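Measuring What Paper Towels Leave Behind

Facility managers tend to choose a hand drying method on unit cost and then live with the choice for a decade. The purchase price is easy to compare. The cost of waste handling, blocked drains and floor cleaning sits in other budgets and is rarely added back in.

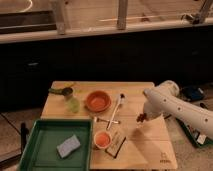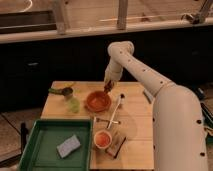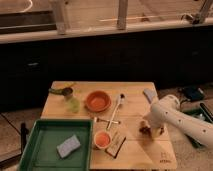 Where the towels go

A folded paper towel weighs very little dry. After use it carries water, and bins that looked large enough on the plan fill well before the weight limit of the liner is reached. Volume is the limiting factor. A crumpled towel takes up many times the space of a folded one, so a bin sized from the dispenser capacity will overflow.

Patetti, which supplies washroom fittings to office and transit buildings, logged dispenser and bin data at a shared office site over 29 working days. The site drew 1,454 towels per day on average across all floors. The number of visits was counted separately by door sensor, and the two figures were compared by floor. Floors with C-fold dispensers used more towels per visit than floors with single-sheet roll units. The gap was widest on the floor with the oldest dispensers, where a worn outlet let two or three sheets drop together.

Replacing the outlet plate on those units removed most of the difference. The part is held by two screws and does not require the cabinet to be taken off the wall.

Controlled roll dispensers

A controlled roll unit feeds a fixed length and then pauses before the next sheet can be drawn. The length and the pause are both set inside the cover. Most units leave the factory on the longest sheet and the shortest pause, and many are never adjusted after installation.

The Lesto roll unit has three sheet lengths. In the trial it was set to the middle position. Users with larger hands drew a second sheet more often, but total paper by length still fell. The shortest position was tried for one week and then dropped - almost every visit became a double draw, and the motor ran more for no gain in paper.

Battery life should be checked against actual draws. One set of cells lasted 197 days on a busy floor and 403 days on a quiet one. A single replacement date for the whole building will either waste cells or leave the busiest units dead.

Air dryers

Air dryers remove the paper stream but move the water to the floor and the wall. The area below the outlet needs a surface that can be wiped daily. Painted plaster is not suitable. The Culent dryer has a drip tray that holds the runoff, and the tray has to be emptied on the same round as the bins. Where it was missed, the overflow mark on the wall was visible within days.

Noise is the other limit. A dryer mounted on a light partition passes vibration into the room behind it. Rubber mounts help, and so does moving the unit to a masonry wall.

Mixed installations

Many sites end up with both. If towels and dryers are placed side by side, most users take the towel. Placing the dryer nearer to the basins and the towels nearer to the exit changes the split, though the result varies with the layout of the room. Ağca, which fits out rest areas along highways, places a single towel unit by the door and reviews paper use each September, when summer traffic has dropped and the bins can be resized for winter.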